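Shinji Sekiguchi is late for our chat, and when he does come through the clubhouse door he is carrying two bags of training bibs, a thermos and somebody else's left boot. He apologises three times before he sits down, then gets up again to put the boot on the windowsill where its owner might see it.

He has been manager of Clullside for six seasons now, which makes him the longest-serving boss in the league by a fair margin, and he took the job on the understanding that it would be for a month. "They rang me in August and said could I look after the lads until they found somebody proper," he says. "I told my wife I'd be home for tea on Saturdays again before the clocks changed. She still brings that up, and she's quite right to."

It has been a good year to be stuck with him. Clullside finished fourth, their best placing since the leagues were rearranged, and got themselves to a cup semi-final against Susthorpe that people in this town will be talking about for a good while yet. The crowd was given as 2271, in a ground that feels full with 1000 in it, and Sekiguchi says he could hear his own assistant only by standing close enough to smell the liniment.

They lost, of course. One down at the break, level through a scrambled header from Carhuamaca, and then beaten in extra time by a shot that took a deflection off the same player's heel. I ask whether he has watched it back.

"Once, with the sound down," he says. "I wanted to see if we'd been too deep, and we had been, a bit. We got tired and we dropped off, and if you give a side like Susthorpe the edge of your box for ten minutes they'll have a shot sooner or later. Poor Carhuamaca sat in the showers until the hot water ran out. I had to go in and tell him there wouldn't have been any extra time without him."

He pours tea from the thermos into the lid, offers it to me, and when I say no he drinks it himself and carries on about the back four for quite some time. He loves defenders. He was one, a left back who made 133 appearances for the club over two spells, and he is a little put out when I say I had read it was 129.
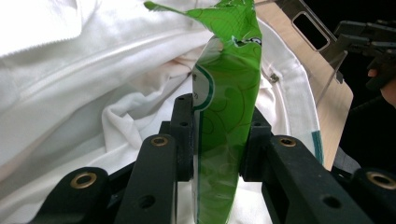

"The programme leaves out the four I played when the secretary was off crook," he says. "I've got the team sheets at home. My mum kept them in a biscuit tin." He promises to bring them in, and I have no doubt at all that he will.

The person he most wants to talk about, though, is Fumiko Kinoshita, who joined as fitness coach two winters ago and has changed nearly everything about how Clullside prepare. Before her, he admits, pre-season was a run up the hill behind the reservoir and then another run up the hill. Now the players have their own programs, and hamstring injuries are down to the point where he had a full bench for most of the autumn and didn't quite know what to do with it.

Kinoshita puts her head around the door while we are on the subject, and is persuaded to sit with us for a few minutes. She is quieter than her manager, though I suspect most people are.

"Shinji listens, and that's the main thing," she says. "I've worked at places where they ask your opinion on a player's calf and then start him anyway. In my first week here I said Sarau needed another fortnight, and it was the derby coming up, and he just crossed him off. He was miserable about it all week, but he crossed him off."

"I was miserable because we lost the derby," says Sekiguchi.

"You were miserable before that," she says.

Sarau is the name that comes up wherever you go at the moment. The young winger scored in each of the last five league games, and two clubs from higher up have sent people along to have a look at him. Sekiguchi won't say which, but he doesn't pretend it isn't happening either.

"If he goes, he goes with my blessing and I'll drive him there myself," he says. "I'd love another year of him, I really would. He's a joy to have around the place, always first out and last in, and he'll sit and talk to the juniors for as long as they want. But you can't hold a boy like that back for your own sake — I couldn't look his dad in the eye."

And what about the manager's own plans? He has another season on his contract, and there was talk in the spring that he might step aside and let someone younger have a go. He rubs his chin and looks out at the pitch, where the goalmouth at the far end has been dug up and reseeded.

"I did think about it after the semi-final," he says. "I was worn out, to tell you the truth. Then I had a weekend in the garden and by the Sunday afternoon I was drawing corner routines on the back of a seed packet, so my wife told me to ring the chairman and stop mucking about."

He will want a centre half before the season starts, and another goalkeeper if the money can be found. There is a friendly with Susthorpe pencilled in as well, at their place, which he says he agreed to before he'd properly thought it through. Kinoshita has already told him nobody is playing more than an hour of it.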